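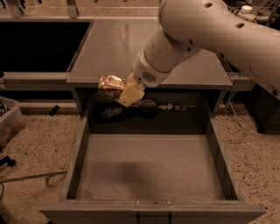
Cabinet with a wide drawer open. See item 4.

25 May 2026
By Haruna Oshima

Tultmont Seed Exchange
Minutes of the spring meeting

Present: Prapai Meesuk (chair), Tsutomu Tamura, Radosław Laskowska, Tatsuya Koyama, Haruna Oshima (minutes), plus seven members who signed the sheet by the door. Welcome to the three of you who had never been to a meeting before and stayed all the way through the tomato argument!

Prapai opened the meeting at 6:40 p.m.

1. Minutes of the December meeting

Approved with one fix. The squash that Radosław brought to the December supper was a kabocha and was written down as a buttercup. He would like this on the record, and now it is.

2. Spring swap

What a day. We gave out 900 packets, the most we have ever moved at one swap, and the line went past the bike rack before we had the tables set up. Prapai thanked everyone who came early to fold envelopes. The pole beans were gone in the first hour, the flowers lasted until lunch, and for once people took the parsnips (Tatsuya had written a very good sign for the parsnips).

Things to do better next year:
- Put the lettuce and the brassicas on separate tables. Too many people went home with kale they thought was romaine.
- Print the sowing months on the packet itself. The handout was lovely but it ended up on the floor.
- Have a table just for kids. The sunflower corner was packed all morning and parents could hardly get by.
- Bring more pens.

One of the new members asked if people who take seed have to bring some back. Prapai explained that they don't, and that we hope they will once they have a season behind them. Discussion of whether to say this more clearly on the website. Tsutomu will write two sentences and send them around.

3. The Fandenora bean

Tsutomu reported on the bean trials and was hard to stop, in the best way. Last summer six gardens grew Fandenora side by side with their usual pole bean. It was later to flower in every garden, but it kept setting pods right through the hot spell when the others dropped their blossoms. The flavor got high marks from everybody except Tatsuya, who says it tastes like a bean.

Two gardens had some plants with white flowers where they should have been lilac. Tsutomu pulled those before they set seed and thinks the mix-up came in with the original jar. This year he wants 100 plants grown in one block at the Mill Lane plot, so that odd ones are easy to spot. The block was agreed with great cheer. Sowing is this week if the soil stays warm, and he needs people with twine and patience.

The seed growers in Urov have asked for a share. Agreed to send them a good-sized jar after harvest. In return they are offering a short-season melon, and several people in the room made happy noises about that.

4. Seed storage

Long item. The germination tests Haruna ran over the winter showed that our onion and parsnip seed is aging faster than it should. The closet shelf sits over a heating pipe, and the jars near the back were warm to the touch every time she went in.

Options talked through:

Keep the jars and move them to the cold room. Cheap and quick. Tatsuya is worried about damp, and about lifting heavy boxes down in the dark to find one packet.

Flat storage in wide drawers, packets filed upright by family. Radosław has used map-style drawers before and loves them, as you can pull one open and read every label at once. They take up floor space, and a full one is heavy to pull. He would put beans and peas at the bottom and the tiny seed at the top.

A second-hand refrigerator. Best for the seed, but we would pay for the power all year, and past experience says somebody will put lunch in it.

Agreed: onions, leeks, parsnips and anything else short-lived go to the cold room now, in jars with fresh drying packs. Radosław to find prices on drawers for the rest and bring measurements to the next meeting. Haruna to put a cheap humidity gauge in the cold room and write the reading on the door chart each time she visits. Please do the same if you are in there.

5. The tomato argument

The catalog lists 151 tomatoes. Prapai proposed cutting it to 40 that we grow out on a proper schedule, and asking members to adopt the others at home. Her point was that a name on a list with old seed behind it helps no one, and that we could do such a nice job with a smaller set.

Tatsuya was strongly against dropping anything with a local story attached to it. Tsutomu asked how many of the red slicers are really the same tomato, and there was a good deal of laughter, then a rather serious half hour with the catalog open on the table. A member at the back pointed out that the paste types are what people ask her for and we have hardly any.

No vote taken. Agreed to grow the suspected duplicates next to each other this summer and look at them together at the August tasting. Anyone with room for four plants should talk to Tatsuya, who has seedlings ready and would love to get his kitchen back.

6. Tiller

The Honda tiller is running again. Radosław cleaned the carburetor and changed the plug. Please drain the fuel before you put it away for the season, and sign it out in the notebook with your phone number so the next person can find it. Tatsuya asked for it first, for the Mill Lane block.

7. School garden

The fourth grade came to see the bean starts and asked wonderful questions, including whether a seed is asleep or just waiting. They would like to save their own lettuce seed this year. Prapai will go over when the plants bolt and show them how to shake the heads into a paper bag. Extra hands welcome, and you don't need to know much.

8. Any other business

The gate at Mill Lane sticks - lift it, then push.

Someone left a blue enamel mug and a very good hand fork at the swap. Haruna has both.

Tsutomu has more horse manure than he can use. Bring your own buckets.

To do
Prapai: school visit, book the hall for the August tasting
Tsutomu: Fandenora block, website wording, reply to Urov
Radosław: drawer prices and sizes
Tatsuya: tomato seedlings, packet labels with sowing months
Haruna: move the short-lived seed, humidity gauge, door chart

Meeting closed at 8:55 p.m. and went on in the parking lot over rhubarb starts.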